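Keep the Clumsy Ones

Most groups that collect examples for a learning system throw out the slow ones. I think that is a mistake.

At Flurncombe we recorded 600 runs in simulation last June, all on the same household job with a cup and a drawer. The rule was that any run longer than 45 seconds got deleted. What stayed was tidy and nearly identical. A system trained on it had very little to learn from when a hand came in at a bad angle.

People fumble, then correct. The correction is the useful part, and a time limit removes it first. I would keep the slow runs, tag them, and let whoever trains the system decide.

Both views have the green cup near the left hand and the drawer open on the right.

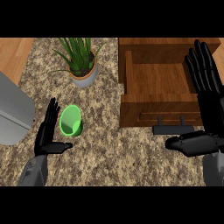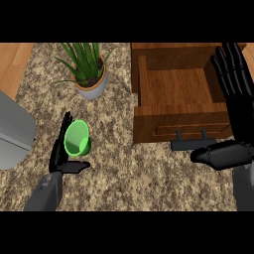
Miłosz Szewczyk wrote back that he agrees about corrections but not about keeping everything, and that tagging 600 runs by hand would cost more than recording new ones.

Related
Who Should Label the Failures?
Stirkine and the Price of Storage
2 Operators, One Task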